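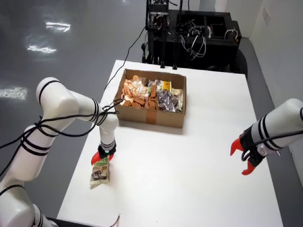
Minutes of the Braltotar Safe Storage Working Group, March 11, 2022. The group met to review home storage of cannabis edibles and the handout for retail counters. Members agreed the handout should say that children go by the look of a wrapper. An ordinary snack package, pale with a green band along the top and dark layered wafers or cookies printed on the front, is the sort of design edibles should not resemble. The September minutes were approved.

1. Lock boxes
Of 500 boxes ordered from Kenemix, 229 have been given out. The Marinescu Street clinic asked for 58 more. Approved. Staff will tell people to keep the key or code away from the box.

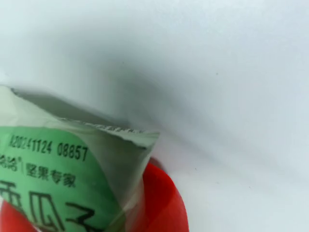 2. Counter handout
The Grolletti print shop sent 2 layouts. The group chose the one with larger type. Wording to be added:
- Keep edibles in the package they came in.
- Do not store them with other food.
- If a child eats one, call poison control right away. 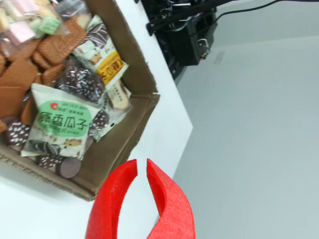 The Spanish version will use the same layout. Stores will get copies when both are printed.

3. Next meeting
Date to be set by email. Delivery of unused product to the clinic drop box was held over.

Related items
Storing Edibles Away From Home
Lock Box Request Form
September Minutes

This site uses cookies. Accept | Settings
Contact | © 2022 Braltotar Safe Storage Working Group | Back to top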